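The Cheap Seat Problem

Every spring the short tracks send out the same letter. Costs are under control, the letter says, and a working driver with a decent job can go racing again. This April it was Chala Speedway's turn, and the plan had a name: the Setero class, a stock-bodied division built around a sealed engine that no team is allowed to open.

I have read a lot of these letters. I've kept a few of them in a drawer, and most of the classes they announced lasted two seasons or less.

The pitch is simple enough. Everybody runs the same motor, everybody runs the same tire, and the trophy goes to whoever can drive. The tire is a Gusska, at $199 apiece, and the rule book lets you buy two new ones per race night. The entry fee is $299 for the season. On paper that beats anything else within a day's tow.

Paper doesn't wear out right rear tires, though. The rule book also says nothing about shocks beyond a line asking that they be "of a commonly available type," and I'd like to meet the crew chief who reads that sentence and doesn't start shopping. By the third race, two cars in the front row had shocks under them worth more than the trailers they came in on. The guys in the back row had noticed. They hadn't complained yet, at least not to the officials, but they had noticed.

Then there's Prolliva, the company that builds and seals the motors. A rebuild runs $789 and has to go through its shop. The turnaround is supposed to be a week. Drivers I spoke to in the pits said it had been closer to three, and in a season this short, three weeks is your points battle gone.
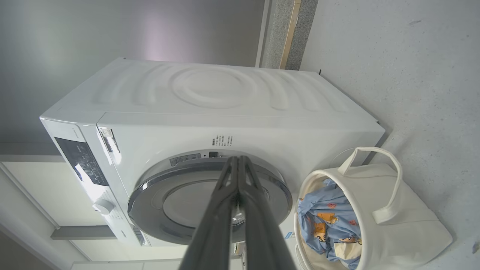
So does a sealed engine really make the racing fair?

It makes the engines close, and the rest of the car is still up for sale. A team with money will spend it on shocks, on test days and on a second car, and the stopwatch will show it.

The track points to the crowd as proof. The opener drew 2,303 paid, which the front office calls a record for a support division. Maybe so. It was also the night of the fireworks, and the sprint cars were on the same card. I'd want to see the gate on a damp evening with nothing else on the bill before I gave the Setero boys the credit.

To be fair, the racing has been good. The heat races are tight, the passing is clean, and a couple of teenagers have run up front in cars that looked like they'd been painted with a broom. I enjoyed it more than I expected to. I enjoyed the first year of the last two budget classes here, too.

The real test comes on 19th July, when the rules meeting opens and the front-row teams get to ask for things. Lighter wheels will be on the list. They always are. If the track says no to the wheels and puts a price cap on shocks, I'll take the letter out of the drawer and read it again.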